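Search this site Enter keyword Go

Zutonden library wants its laptops back, lids shut

Print this article | E-mail to a friend

April 2019

ZUTONDEN - The public library has begun asking patrons to return borrowed laptops closed, with both hands, and preferably in the same decade. The new rules take effect at the Nindel Street branch this week and run to one page, in large type.
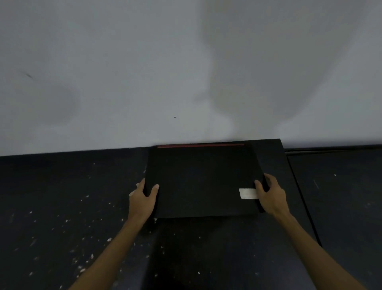
Flat and black, with a thin strip of red along the far edge and a small pale label on the right, held from both sides.

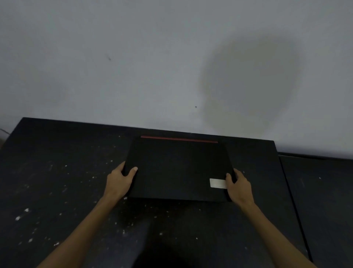 One borrower wrote to the library's suggestion page that two hands are fine for people without a toddler, a tote bag and a bus to catch, and asked whether a hip would count as the second hand. The library replied that it would not.

The lending program, known as Stuneo, started in December with 289 laptops and a budget of $3258 for repairs. Most of that has gone to hinges. According to the program's spring report, the usual cause is carrying a laptop by its open screen, "in the manner of a pizza." Seven machines came back with crumbs in the keyboard, and one with a fork.

Under the rules, a laptop is to be shut before it leaves the table, picked up by the sides, and set down flat at the return desk. It should not go through the book drop. The page says this twice, and the second time it is underlined.

The small labels stay on. Patrons have been peeling them off, apparently out of boredom, and a laptop without one takes the desk half a morning to match to its record. Stickers of any other kind are discouraged, although the report concedes that some of them were pretty good.

Loans have reached about 2000 since the program opened, and the Gbeho branch across the river hopes to offer the same service once it has found a cabinet that locks. It has a cabinet now. It also has a key, which fits something else.

Borrowers need a library card and a phone number that works. Chargers are lent separately and are also wanted back.

Contact us | Copyright Zutonden Weekly. All rights reserved. | Back to top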